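Tablecloth hem keeps curling after washing, cotton/poly print

Forum: Home Sewing and Soft Furnishings > Finishing and Hems
Started Wednesday, August 28, 2024

bvlcek
Posts: 7

I've made two tablecloths from the same bolt of printed cotton/poly, nominal 60/40. Double-fold hem, 12 mm finished, straight stitch at 2.5 mm, all-purpose polyester thread. Both were flat off the machine. After the first wash (warm, normal spin, line dried) the long sides curl toward the underside and the corners flip up. Pressing fixes it until the next wash.

I did not prewash. The shop tag said preshrunk. Is this tension, grain, or shrinkage, and can I fix it without recutting?

Bohumila

leire_a
Posts: 600

Shrinkage, most likely. "Preshrunk" on a bolt tag means the mill did something to it at some stage. You can still lose two or three per cent in the length. The thread doesn't shrink and the folded edge has three layers, so the hem behaves differently from the body of the cloth.

Measure the curled cloth flat against your cutting dimensions. If the length has come in and the width hasn't, you have your answer.

aveck_rd
Posts: 214

I don't agree that it's shrinkage on its own. If the whole cloth shrinks evenly, the hem shrinks with it, all three layers, and you'd see puckering along the stitch line before you'd see curl. Curl toward one face is usually one of these:

- the hem turned slightly off grain, so the fold wants to twist back
- bobbin tension higher than top tension
- print coating on the face side that stiffens it relative to the back

Look at the stitches on the underside. If the bobbin thread lies in a straight line and you can lift it with a pin, tension is your problem.

leire_a
Posts: 601

Puckering and curl aren't exclusive. On a 12 mm hem in a light fabric I've had both on the same side of the same cloth. I'd still measure first, it costs nothing.

bvlcek
Posts: 8

Measured. Cut length was 1840 mm before hemming, 1792 finished. It is now 1751. Width has come in by 6 mm. Bobbin thread on the underside looks normal, small dips at each stitch, can't lift it.

leire_a
Posts: 602

41 mm on 1792 is 2.3 per cent. Width is negligible. That's lengthwise shrinkage.

aveck_rd
Posts: 215

Fine, it shrank. It doesn't explain the direction of curl. Which sides run parallel to the selvedge?

bvlcek
Posts: 9

The long sides, the ones that curl.

eylul.u
Posts: 88

I hem table linen for a function centre and I see this every season. My process, for what it's worth:

Wash the yardage hot and dry it the way the finished piece will be dried. Square the cut ends by pulling a thread, don't trust the shop's cut. Press the first fold before you turn the second. Stitch length 3 mm for anything with polyester in it. Needle 80/12, new. Drop the presser foot pressure one notch if the machine allows it, otherwise the top layer creeps ahead of the bottom one and you get a twisted hem that looks fine until it's wet.

Mitre the corners. A square-folded corner has up to nine layers in it and it will never lie flat.

On an existing cloth: unpick the long sides, wash again, press from the wrong side with steam, re-hem at 3 mm. You lose nothing because the fold lines are already there.

bendik_b
Posts: 31

Does anyone use weights instead? I have the clip-on ones and they stop the corners lifting. Much less work than unpicking.

aveck_rd
Posts: 216

Clips hide it. They also mark the fabric if left on. For outdoor use in wind, yes. For a hem that's under stress, no.

eylul.u
Posts: 89

Agree on the marking. If you want weight, sew it in. Drapery chain in the hem channel works on heavy cloth but you need at least 20 mm of hem.

J_Hrnciar
Posts: 147

Going to disagree with the 3 mm stitch for everything. On a fine print 3 mm looks like basting. I use 2.5 and loosen the top tension half a number, with no curl in any of the cartoon-print ones I've made for the kids' table. I also skip the mitre when the drop is short. A gently curved edge avoids the corner problem altogether: trace a dinner plate, run a line of easing stitches at 6 mm, press the fold over the line.

Front drop on mine, white cloth with the grey characters:
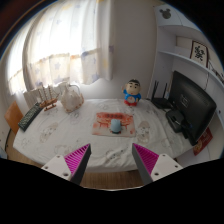

Cartoon print cloth on the table, front edge hanging over.

eylul.u
Posts: 90

Rounded corners are fine on a domestic table. On trestles they leave the leg showing, so I can't use them at work. I take the point about 3 mm on fine prints.

bvlcek
Posts: 10

What width of hem do you use on a curve, Jozefína? I'd have thought 12 mm was too deep.

J_Hrnciar
Posts: 148

7 mm on the curve. At 12 you're easing too much fabric into the fold and it pleats. If you'd rather not fold at all, use bias binding cut at 40 mm, but wash the binding first as well.

leire_a
Posts: 603

Seconding washing the binding. Unwashed cotton binding on a washed cloth gives you a scalloped edge.

bvlcek
Posts: 11

I've unpicked one long side and steamed it. It already hangs flatter with no stitching in it. I'll rewash tonight and re-hem at 2.5 with the top tension down, then do the second cloth at 3 mm and compare the two.

aveck_rd
Posts: 217

Change one thing at a time. Leave the tension where it is on the second cloth or you won't know which one did it.

bvlcek
Posts: 12

Noted. Same tension on both, then.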